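Do sim episodes count toward our validation total before running a two-arm cell near people?

Posted by benchrat_ok

We have a small two-arm setup for kitchen-type pick and place. The written procedure we got from our integrator (Jullier) says 1,000 logged cycles before anyone is allowed to work within reach of the arms. It doesn't say if those can be simulated. My manager wants to count sim episodes because we already have 735 of them. I think only cycles on the real arms should count, but I can't find a line in the procedure that backs me up. The cell is in the Cuso building and shares an aisle with packing, so people walk by all day. What do other shops do?

3 replies

tallis_grip

Keep two logs. That's the whole answer for us.

Simulation is fine for checking reach, arm-to-arm clearance, and whether the task logic picks the right object. It tells you very little about stopping distance, cable wear, a loose finger screw, or how the controller acts when the network hiccups. None of that lives in the model unless somebody put it there.

Our rule at Devilell is that sim episodes get you permission to power the real arms at reduced speed with the gate closed. Then we want 200 real cycles at reduced speed with no unplanned stop. If there is one, we write down the cause and start that block over. After that we go to working speed, gate still closed, and only those runs go toward the big number.

Also, a cycle count isn't a risk assessment. You need the assessment no matter what the count is, and it should be redone if you change the gripper, the payload or the layout. Ask Jullier in writing what they meant by "logged cycles" and keep the reply with the procedure.

mopsy77

we just count everything lol. never had a problem. the sim is basically the same thing if your model is good

fenwright

Please don't count everything. Agree with the first reply, and I'd add a few things about the sim log itself, which most places keep badly.

Write down the software version, the scene version and the random seed for every batch. If you change the friction or the mass of anything, that is a new batch. Put the failures in too. We had a set from Dreßler once where the failed runs had been deleted before it was handed over, and the whole thing had to be redone in June.

Start positions matter more than the total. A lot of runs with the objects in one place is close to one run. Ours has a lemon, a basket and a cutting board on a marble counter, and each one gets moved and turned between episodes.

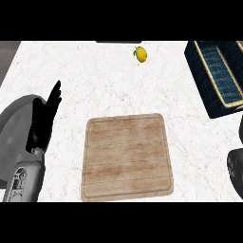

Does each arm need its own emergency stop, or can one button cover both?

One button can cover both, and for two arms sharing a work area it should. Anybody hitting it expects everything to stop. If you add a second button, wire it so it also stops both arms, and test all of them on the real cell before each phase.

Related posts
- Reduced speed mode: who is allowed to hold the key?
- 2 arms, one controller, lockout steps
- Floor marking for a cell next to a walkway
- How long do you keep cycle logs?

Contact us | Posting rules | Copyright of posts stays with their authors | Back to top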